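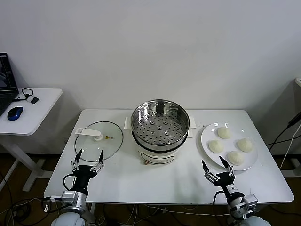
Gondell Press to Publish Collected Edition of "The Coughlan Ledger"

Gondell Press will release a two-volume collected edition of "The Coughlan Ledger," the crime comic written by Declan Nic Aodha and drawn by Seo-ah Maeng. The first volume is scheduled for March. The second will follow in the fall.

The series is set in Motdale, a river town where a retired court clerk discovers that the records of a closed murder case have been altered in her own handwriting. It ran in single issues from the Relholm imprint, which ceased publishing comics before the final chapter appeared. The collected edition will print that chapter for the first time.

Gondell acquired the rights last year, along with the original art boards for all but one issue. Pages from the missing issue have been restored from printer's proofs held by the letterer, Finbarr Fitzgerald. Maeng has redrawn a short sequence in which the proofs were too badly faded to use.

"Readers who followed the series in single issues have waited a long time for the ending," said Sorcha Buckley, editorial director at Gondell Press. "The script for the last chapter was complete when Relholm closed its comics line, and it is being published as it was written."

The second volume will include 80 pages of supplementary material. This section contains Maeng's character studies, the full script of the opening issue, several unused covers, and a map of Motdale prepared for the artist's own reference. Saoirse Ní Mhurchú, whose column on crime comics appears in the Gondell quarterly, has contributed an introduction on the use of court documents as a storytelling device in the series.

Coloring has been left as it appeared in the original issues, with the exception of the night scenes in the courthouse basement. Those scenes printed darker than intended in single issues, and several panels could not be read clearly. The corrected versions were approved by both creators. Lettering errors in the early chapters have also been fixed, including a misdated court filing that led some readers to suspect the wrong character.

Both volumes will be issued in hardcover at a larger trim size than the single issues. A digital edition will be released at the same time as each hardcover. The publisher has not announced plans for a paperback.

The series carries a mature readers label for violence and language, and the label will be kept on the collected edition. Stores may order the first volume through their regular distributor. Reviewers may request an advance digital copy of the first volume from the Gondell Press publicity office. Copies of the second volume will be made available to reviewers after the final chapter has gone to print.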